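Rendska Community Library Refit
Progress report to the Calent Fund, period ending February
Prepared by Urmas Jaunzems, project manager

1. Status
Work packages 1 and 2 are complete. Work package 3 (catalog migration) is in progress and runs two weeks behind the agreed schedule. No change to the total grant is requested.

2. Catalog migration
The old card records are being moved to the Motis system. Of the 200 drawers in the original survey, 159 have been keyed and checked. Error rates fell after the date field was locked to four digits. Records with no shelf mark are held in a separate file and will be resolved by hand in the next period.

3. Interior
The design package for the ground floor was issued to the contractor, Tang, without amendment. Door schedules and wall finishes are fixed.

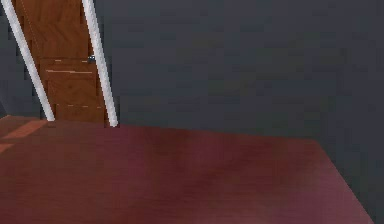 Shelving for the local history section was delivered short by 20 uprights. The supplier has accepted the claim and will replace them at no cost. Floor loading was rechecked for the new layout and remains within the limit set by the structural engineer.

4. Reading group room
The room will serve evening classes and the reading group. Seating is to be upholstered, following comments received at the public session. Acoustic testing is deferred until the ceiling panels are in. 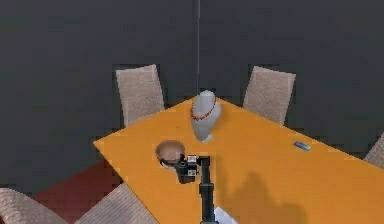

Figure 2. Table and upholstered chairs, computer rendering.

5. Risks
The main risk is staff time for record checking. Laine Org has been assigned to the task until migration closes. A second risk is late delivery of the replacement uprights, which would delay the local history section only.

6. Next period
Key the remaining 41 drawers. Fit the uprights. Submit the interim cost statement.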